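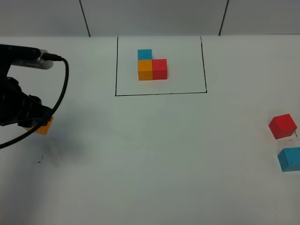

Wer Iveta Šindelář in ihrer Küche besucht, bekommt zuerst einen Teller hingestellt und dann lange nichts gesagt. Man soll kosten. Das Brot ist dunkel, fast mahagonifarben an der Kruste, und es schmeckt nach Malz und ein wenig nach den Äpfeln, die im August vom Nachbarn herüberkommen und aus deren Schalen sie vor Jahren ihren Sauerteig angesetzt hat. Seit 30 Jahren backt sie so, immer am Abend vorher angerührt, immer im selben Steinguttopf, den schon ihre Mutter benutzte (der Deckel fehlt, ein Teller tut es auch).

Gelernt hat sie das Handwerk bei Branislav Kolář in der Bäckerei Hudec, einem Betrieb, in dem man um drei Uhr früh anfing und in dem beim Kneten gesungen wurde, wenn auch, wie sie lachend zugibt, selten schön. Kolář hielt nichts von Eile. Ein Teig, fand er, müsse einmal richtig ausschlafen dürfen, und wer das nicht abwarten könne, solle lieber Semmeln kaufen gehen.

Heute kommen acht Leute zu ihren Kursen, mehr passen nicht um den Tisch. Hüsnü Yaman war schon dreimal da und bringt jedes Mal anderes Mehl mit, zuletzt einen Waldstaudenroggen, der allen an den Fingern klebte und trotzdem ein herrliches Brot ergab! Der nächste Kurs beginnt am 7. November, und wer mag, nimmt sich im Schraubglas ein Stück vom Sauerteig mit nach Hause.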